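Office Diary of the Superintendent, Brorstead District Health Service
Entry for 30 July 2020

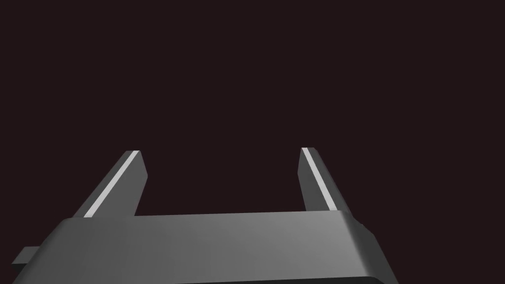

Computer rendering of a two-fingered gripper, in gray against a dark background.

The morning report was received at the usual hour. The district has recorded 3 further positive results, which brings the total since the spring to 94. Of the new cases, two are members of one household in Skestunell and the third is an employee of the packing plant on the river road. All are recovering at home. The contact list for the plant was opened before nine, and the plant manager has been asked to supply the shift records for the past two weeks.

Dr. Swai telephoned shortly afterward to discuss testing at the plant. She recommends that every person on the affected shift be tested at the works entrance, so that no one has to travel to the clinic. I have approved this. The van will be sent tomorrow with four nurses and the portable screens. The supply room confirms over 50 unused kits in hand, enough for the shift with a small margin. I have asked for a second delivery all the same, as the last order was nine days in transit.

Correspondence occupied most of the forenoon. A letter from the parents' association at Skestunell asks whether the school will open in September and, if it does, whether masks will be required in the lower grades. I replied that the service advises the school board but does not decide the matter, and that our written advice will be with the board by the middle of next month. I am aware that this will not satisfy them. Two letters concerned the closing of the swimming pool. One was courteous.

Mr. Haugland came at one o'clock with the draft budget for the second half of the year. Overtime in the nursing section is well above what was allowed. He wishes to move the balance of the travel line to cover it, there having been almost no travel since March. I agreed in principle but asked him to leave enough for the home visits, which must resume in some form before the cold weather. We also went over the lease of the Cheng building. The owner will extend it for four months on the present terms. The rooms are poorly heated, but the separate entrance has been of great use to us, and I have signed.

The Fasto telephone line, which was set up for older residents living alone, continues to be well used. The supervisor reports that most callers now ask about ordinary matters, such as prescriptions, hearing aids, and whether it is safe to see the dentist. I regard this as a proper use of the line and have instructed that callers are not to be turned away on the ground that the question does not concern the virus. The printed card with the number should go out again with the next water bill.

A difficulty arose in the afternoon over the visiting rules at the Brorstead nursing home. The present rule permits one named visitor for each resident, outdoors and by appointment. A family of four brothers and sisters has asked to take turns. The home refused them, correctly under the wording as it stands. I spoke with the matron and then with Dr. Swai, and we are agreed that the named visitor may be changed once each week upon notice. The amended rule is to be typed and posted at the front door tomorrow. I telephoned the eldest sister myself.

The evening call with the neighboring districts was brief. Hospital admissions are steady across the region. There was some discussion of a common form for reporting results to employers, and I undertook to circulate ours, although it is a page too long and the second section needs rewriting.

Left the office at a quarter past seven. Outstanding for tomorrow: shift records from the plant, the amended visiting rule, the reply to the pool letters, and a new cartridge for the printer in the records room.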